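Search tips Enter a keyword

Keeping a Small Rented Office in Good Order
By Josée Dufour – May
Last updated: Wednesday

If you lease a few rooms in an office building, the landlord looks after the roof and the elevator. The inside is mostly up to you. These are the jobs I do at our suite in Pellwood, plus a few I learned when we gave up the old one on Igwe Street.

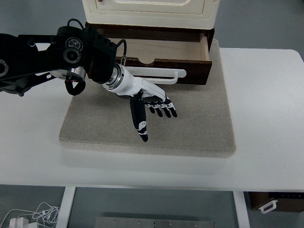
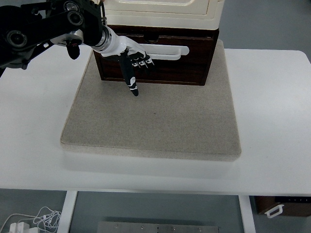 Robotic hand on a black arm, both photos

Scuffed walls
Try a damp white eraser sponge first, with light pressure. On flat paint it can leave a shiny patch, so test behind a door. If the mark stays, touch up with a small foam roller. A brush leaves a ridge you will see every afternoon when the sun comes in. Write the paint name and the date on the lid of the can.

Carpet tiles
Ask for spare tiles when you sign. We got 12 and have used most of them. Lift a stained tile from one corner with a putty knife and check the arrow on the back before you put the new one down. Dents from desk legs come up with an ice cube left to melt, then a fork. Blot the water well.

Sticking drawers and doors
Empty the drawer, take it out and vacuum the runners. Rub a plain candle along wooden runners. Metal ones get a dry silicone spray – cooking oil turns to glue. For a door that drags, tighten the top hinge screws before you think about sanding anything.

Kitchenette
Run the tap for 2 minutes after a long weekend. Descale the kettle with equal parts white vinegar and water, leave it an hour, rinse twice. Wipe the fridge seal with dish soap and an old toothbrush. Anything without a name on it goes out at the end of the week.

Keys and fobs
We have 13 fobs and one list. Houda Abou Zeid keeps the list, and each fob is signed for. Put a number on the tag and leave the suite number off.

Before you move out
Read the part of the lease about restoring the space and start early. Fill picture holes with lightweight spackle, let it dry overnight, sand, then paint. Peel door lettering after warming it with a hair dryer. Take the blinds down and wash them in the tub at home. At Hindwood they charged us roughly 100 dollars for a missing blind wand, so check those too. Keep dated photos of every room, including inside the closets, and get a signed receipt when you hand in the keys.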